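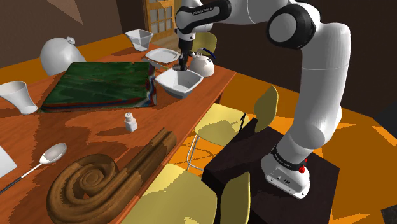 Can you walk from Sasside to Relside?

At low tide you can, along the sand, and the rest of the time you go round by the road or wait for the 43 bus.

I only mention it as it's the first thing anyone asks when I say where I live, and because I got it wrong myself on the one day it mattered. I'd been in Sasside since May. I had a flat over the dry cleaner's, a job doing the books for a caravan park, and a bicycle with no front brake. I also had a cake to deliver, though the cake wasn't mine. It belonged to Nesma Berrada, or it was going to, once I got it to her.

Nesma was turning seventy and having her do at the bowls club in Relside. She used to run El Idrissi, the café on the corner by the lifeboat shop, and even though she'd sold up to her nephew she still went in every morning to tell him the coffee was weak. She'd fed me for my first fortnight when my cooker wasn't connected. So when the nephew rang in a state to say the van wouldn't start and could I possibly take the cake, I said of course I could! I said it before I'd thought about the bicycle.

The cake was orange and almond, two layers, in a box the size of a small suitcase. It weighed about the same as one too. He'd tied it up with string and written THIS WAY UP on all the sides, including the bottom.

"Get the bus," he said.

I went to get the bus. There was a woman sitting in the shelter with her shoes off and a big blue rucksack beside her, and she told me the bus had gone.

"It isn't due yet," I said.

"Well, it's been," she said. "It came early, had a look at me and left."

The next one wasn't for an hour and the party started at 3. I stood there holding the box and feeling my arms get longer. You could see Relside from the shelter, that was the annoying part, all the white houses going up the hill and the flag on the bowls club. It looked close enough to shout at. And the tide was out, or it looked out to me.

"You could walk it," said the woman. "I was going to walk it myself. My name's Anitha, by the way. Anitha Kamath. Shall I take one side of that?"

Across the sand

It's a funny way to meet someone, sideways, with a cake in the middle. We had to go at the same pace and neither of us could see our feet. Anitha had put her shoes back on and then taken them off again when we reached the soft bit, and I'd tied my trainers round my neck, so they kept knocking me in the chest.

She talked the whole way, which I liked. She'd been walking the coast in pieces for two years, whenever she could get the time off, and she was writing it all down in a notebook she called Wander. She had it on the front in biro. I thought it was a diary but she said no, it was mostly sandwiches. She wrote down what she ate and who she ate it with, and if there was any room left she put in the weather.

"What did you have yesterday?" I said.

"Cheese and pickle. On my own, on a wall. It was a rotten day, to be fair."

I asked her whether she had anyone waiting at home and she said a sister, who thought she'd gone mad, and a tortoise, who hadn't given an opinion. Then she asked me the same and I said nobody really, and that I'd moved to the sea after my divorce because I'd seen it done on the telly. It sounded very silly out loud. She laughed so much that we had to put the cake down on my coat for a minute.

When we picked it up again my coat was wet.

I looked at the coat and then I looked behind us. There's a channel in the middle of that bay, a shallow thing you hop over without noticing, and we'd hopped over it ten minutes before. You wouldn't have hopped over it now. It was as wide as a road and it was moving.

"Is that normal?" said Anitha.

"I don't know," I said. "I do accounts."

We went a good deal faster after that. I've never run with a cake before and I wouldn't call it running, more of a quick waddle, with a lot of "left a bit" and "mind the weed". There was a second channel in front of us, up against the Relside wall, and it came over my knees and soaked my skirt right up. Anitha held her end of the box on her head. I held mine against my chin. An old boy was leaning on the railings at the top watching us come, and when we got to the steps he took his pipe out and said the timetable was on the board, if we could read.
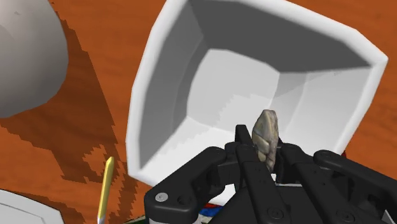

The bowls club

We were late, but only by as long as it takes to make a pot of tea, and the speeches hadn't started. Nesma was in a gold jacket at the top table. She looked at my skirt, and she looked at Anitha's bare feet and the sand all over the parquet, and then she undid the string on the box herself.

The top layer had slid. It was hanging over one side like a cap on a schoolboy. I started saying sorry and I couldn't stop, I said sorry about the cake and the floor and the cooker and everything, and she pushed the layer back with the flat of her hand and licked her thumb.

"It's dry," she said. "I told him, more oranges. Who is this?"

"This is Anitha," I said. "She's walking."

"Not now she isn't. Sit down, the pair of you. Eat."

So we sat down. Somebody found us towels and somebody else found Anitha a pair of bowling shoes, size 43, enormous on her. She got her notebook out of the rucksack, a bit damp round the edges, and I watched her write orange and almond, and then she leaned over and asked me how I spelled my name.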